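Search this repository
Go to file

# felimeck-small-parts

Notes and file list for the small-parts sorting set kept by Omolara Adebisi. Read the section on labels before you use any of it. I have my doubts about several of them.

## What is in it

139 sorting rounds with loose electronic parts: round circuit boards, little cylinders with leads, short wire harnesses. Each round has a text file with the starting layout, the part names and a remark field. 48 of the rounds have an empty remark field, and I have not gone back to fill them in.

The layout was copied from the Clatberg bench guide, which claims that open bins around a central tray cut down on mix-ups. The guide gives no numbers for this. I kept the layout so the rounds could be compared with each other, and I wouldn't read it as an endorsement.

## Labels

- `barrel`: any small cylinder with leads. The old Zunham sheet split these into motors and capacitors by looking at them. I don't trust that split and have merged the two.
- `board_round`: circuit board with a hole in the middle. Color is recorded, revision is not.
- `harness`: two or more wires with a connector on at least one end. Bare ends are allowed.
- `unknown`: use it. A wrong name costs more to fix than a blank.

Part weights came from the Babalola price list. 60 of them are plainly rounded, so treat the weight column as decoration.

## Layout

Bins are named by position: UL, LL, UR, LR. The tray is T. A sheet goes in the tray before anything else, mainly to stop leads from skating on the steel. Whether it helps is an open question.
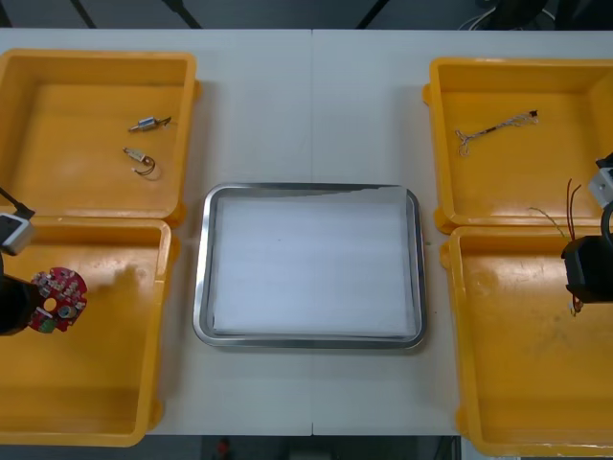 *Yellow bins and lined tray. Barrels in UL, red round board at LL, harness in UR, nothing in T but the liner.*

## Known problems

1. Thin leads hook onto each other. A tangled pair was sometimes entered as one part.
2. Rounds 1 to 12 use "tub" for "bin". Same thing.
3. The sheet in T is called "paper" in some files and "foam" in others. Don't build anything on that field.
4. The guide says 900 parts an hour is normal for hand sorting. I have never come near it and left the figure out of the tables.

## Changes

May 31, 2020: merged barrel labels, dropped the "quality" column. It was one person's opinion, mine.

Corrections are welcome if they name the round and the file.

Contact | © Felimeck | Back to top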